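발표자 메모: 양손 조작 장비 도입 예산, 무엇부터 잡을 것인가
발표: Yara Geagea, Gredness 장비기획
발표 시간 32분, 질문은 뒤로 모음

슬라이드 1. 제목

인사는 짧게. 소속과 맡은 일만 말하고 넘어간다. 구매 요청서를 쓰는 쪽과 결재하는 쪽이 같이 앉아 있으니 용어를 한 번 맞추고 시작할 것. 오늘 "장비"라고 하면 팔, 손, 제어기, 작업대, 배선, 소모품을 모두 포함한다. 팔과 손만 말할 때는 "본체"라고 부른다.

금액 단위는 전부 만 원, 부가세 별도. 슬라이드마다 적어 두었지만 말로도 한 번 짚는다.

슬라이드 2. 작년 요청서가 반려된 이유

본체 견적만 붙이고 나머지를 "기타"로 묶었다. 결재 쪽에서 기타가 무엇이냐고 물었을 때 답이 준비되어 있지 않았다. 변명은 하지 말고 사실만 말한다. 그때 기타 항목에 들어가 있던 것을 순서대로 읽는다.
작업대와 주변 칸막이
전원 및 통신 배선
손 예비 부품
조작 대상 물품
설치 입회 인건비

슬라이드 3. 본체 선정

후보는 Jiltavov와 Nimri 두 곳. 성능표는 배포 자료에 있으므로 읽지 않는다. 여기서 할 말은 계약 조건 차이다. Jiltavov는 팔과 손을 따로 판다. 손만 교체할 때 팔을 떼어 보낼 필요가 없다. Nimri는 한 벌로 팔고 수리도 한 벌 단위로 받는다. 초기 가격은 Nimri가 낮지만 수리 기간 동안 자리가 통째로 빈다.

질문이 나올 수 있는 부분: 손가락 수와 자유도. 우리 작업 목록 기준으로는 두 후보 모두 요건을 충족했다고만 답하고, 상세는 배포 자료 뒤쪽을 보라고 안내한다.

슬라이드 4. 작업대 한 자리에 들어가는 것

사진을 띄우고 잠시 멈춘다. 본체보다 주변을 먼저 보라고 말한다. 상판, 케이블 구멍, 바닥 배선, 뒤쪽 칸막이. 모두 견적서에 줄이 하나씩 있어야 하는 항목이다. 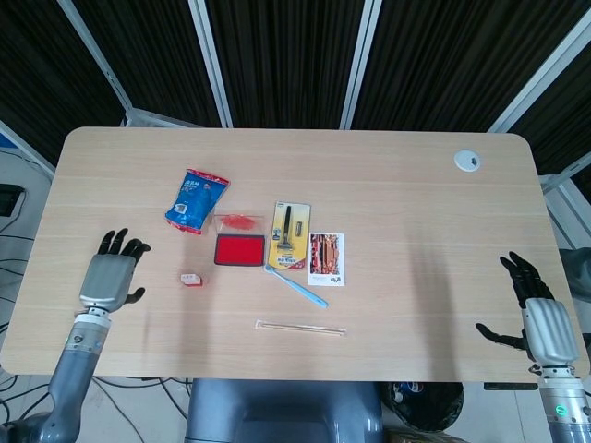

사진 1. 양손 작업대와 조작 물품. 과자 봉지, 스탬프 잉크 패드, 포장된 면도기, 칫솔 등.

물품 이야기로 이어 간다. 물품은 단가가 낮아서 요청서에서 자주 빠진다. 하지만 같은 물건을 계속 쓰면 포장이 구겨지고 모양이 달라진다. 교체 주기를 정하고 예산에 넣어야 한다. 잉크 패드는 따로 언급할 것. 사진의 투명 뚜껑에도 붉은 잉크가 묻어 있다. 잉크가 있는 물품을 목록에 넣으려면 세척 용품과 상판 보호 비용까지 같이 잡는다. 잉크 없는 대체품을 쓸지는 작업 담당자가 정하고, 구매 쪽은 두 경우의 금액을 모두 준비한다.

면도기는 포장을 뜯지 않는 조건으로만 구매 승인을 받았다. 포장을 뜯는 작업이 추가되면 안전 검토가 다시 필요하고 일정도 다시 잡아야 한다.

배선은 길게 말하지 않는다. 사진 왼쪽 바닥의 검은 케이블을 가리키고, 바닥 덕트 비용을 자리별로 넣자고 제안한다. 케이블 길이는 설치 도면이 나온 뒤에 확정한다. 도면 없이 주문하면 남거나 모자란다.

슬라이드 5. 한 자리 기준 부대 비용

여기서 숫자를 천천히 읽는다. 작업대, 칸막이, 배선을 합쳐 658만 원. 여기에 손 예비 부품과 첫해 물품비를 더하면 786만 원이다. 차액 128만 원이 작년에 설명하지 못한 부분이다. 본체 가격은 이 금액에 들어 있지 않다. 혼동하는 사람이 많으니 두 번 말한다.

예비 부품은 왼손용과 오른손용이 다르다. 한쪽만 사 두는 실수를 조심하라고 말한다. 부품 번호는 반드시 공급사 회신 메일에 적힌 것을 쓴다. 카탈로그 번호는 이전 판이 섞여 있다.

슬라이드 6. 수량과 순서

전체 계획은 6자리. 한꺼번에 발주하지 않고 두 자리를 먼저 놓는다. 먼저 놓은 자리에서 상판 높이, 팔 고정 위치, 칸막이 간격을 확인한 다음 나머지를 발주한다. 칸막이는 Plikgate에서 받는다. 추가 주문도 첫 주문과 같은 단가로 받기로 했고, 이 조건은 8월까지 유효하다. 나머지 네 자리의 발주 결정이 그 전에 나야 한다.

전기 용량은 시설 쪽 확인이 끝나지 않았다. 숨기지 말고 미확정이라고 말한다. 증설이 필요하다는 결과가 나오면 별도 건으로 올린다. 장비 예산에 섞으면 승인 경로가 길어진다.

슬라이드 7. 요청서 양식 변경

바뀐 점은 네 가지.
"기타" 항목 삭제
조작 물품을 품목별로 기재하고 교체 주기 표시
예비 부품에 좌우 구분 칸 추가
설치 도면 첨부를 발주 전 필수로 변경

새 양식은 공용 폴더의 장비기획 아래에 있다. 이전 양식으로 들어온 요청서는 돌려보낸다고 분명히 말할 것.

슬라이드 8. 오늘 결정할 것

첫 두 자리의 본체를 Jiltavov로 할지 여부. 우리 쪽 의견은 찬성이다. 손만 따로 수리할 수 있는 조건 때문이라고 한 문장으로 말한다. 반대 의견이 나오면 초기 가격 비교표(예비 슬라이드 2)를 띄운다.

잉크 패드를 물품 목록에 남길지도 이 자리에서 정한다. 결론이 안 나면 작업 담당자에게 회신 기한을 주고 넘어간다.

예비 슬라이드

1번: 자리별 배치도. 물어볼 때만 연다.
2번: 본체 초기 가격 비교표.
3번: 임차 견적. 임차는 검토했지만 손 부품이 보증에서 빠져 있어 제외했다. 조건이 바뀌면 다시 받는다.

질문 시간에 나온 미확정 사항은 화이트보드에 적고, 끝난 뒤 회의록에 옮긴다.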